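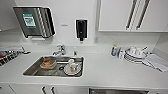 Keeping a wheeled robot happy in a room with a kitchen

Drillisia > Tips > Around the Break Room > Robot Care

I've ended up as the person who looks after the robot in our break room, mostly because I was the one standing there with a cloth in my hand. It's a boxy thing on wheels with a screen on top, and it shares its floor with a foosball table, an air hockey table and everybody's lunch. Most of what I do for it would be familiar to anyone who's ever cleaned a vacuum cleaner, and I do nearly all of it with stuff that lives next to the sink.

Start with it switched off

Power off at the main switch, wait for the fans to stop, unplug the charger. Then I roll it out to the middle of the floor so I can get all the way around it without banging my elbow on the foosball rods (I have, more than once, and it's always the same elbow).

Wheels and hair

Floors with foot traffic grow hair. I don't know where it all comes from! It winds itself around the axles and the robot starts pulling to one side, and then people tell you the software's broken. Slide a seam ripper under the wrap, cut, and pull it out with tweezers. Do the little swivel wheels too, they're the worst. Crumbs come out with a dry toothbrush. I used to use canned air and all I did was blow sugar deeper into the bearings.

If a wheel tread is sticky, one drop of dish soap on a damp cloth, wipe, then a second cloth with plain water. Let it dry before you roll it anywhere. Soap film on a tread makes it slip, and then the robot thinks it's gone farther than it has.

Camera and screen

Steam and frying grease settle on lenses slowly enough that you miss it. I use a clean microfiber cloth, barely damp, small circles, and never paper towels, which scratch. The same cloth does the screen. Don't spray anything at the robot. Spray the cloth, over by the sink, with your back to the machine.

And wash your hands first if you've been eating chips. Ask Rostislav Čierny about the thumbprint that cost us a Tuesday morning.

Checking the cables up top

Stand behind it so you can see down the back of the screen. I go down each cable with two fingers and push the plugs home, gently, no wiggling. Anything that hangs or swings gets a hook-and-loop strap. Zip ties look neater but you'll want to undo them within the week, and then you're in there with snips next to a cable, which I don't love.

If there's a bag or anything else down by the base, pull the straps up clear of the wheels before you drive. I keep my kit in a pouch: seam ripper, tweezers, toothbrush, two cloths, straps, a pencil.

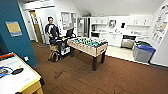
At the robot, between the foosball and air hockey tables.

Teaching it the room again

Ours drives from a stored map, so when furniture wanders I redo it. Put everything back where it normally lives first, including chairs, then drive slowly around the edge of the room, and finish where you started. I take the corner by the fridge extra slow, as glass doors confuse the thing. Table legs want a pass from both sides. The last full run saved as map 342 and the one before it as 303, and I hang on to the old one until the new one has done a whole day with no funny turns.

Floor mats are a nuisance. If yours curls at the corners, lay it upside down overnight with a heavy cookbook on each end, or just pick it up while the robot's out.

Charging

Wipe the charging contacts with a dry cloth (dry!) and look for dark spots. Some 105 minutes gets ours through an afternoon. Park it well away from the sink, and keep the cord off the tiles where people drip.

Comments (3)

Shu-fen Fang: The seam ripper is so much better than scissors. I had a wad around one caster the size of a walnut. Does yours squeak after cleaning? Mine did until I took the wheel off and got the last bit out from behind the washer.

Romana Rusnák: We have carpet at the Nadlow office and it's fuzz instead of hair. Lint roller on the treads, works a treat.

Revathi Menon: Please add a line about labeling the cables before unplugging any! Masking tape and a pen. I learned that one at seven in the evening with no one left to ask.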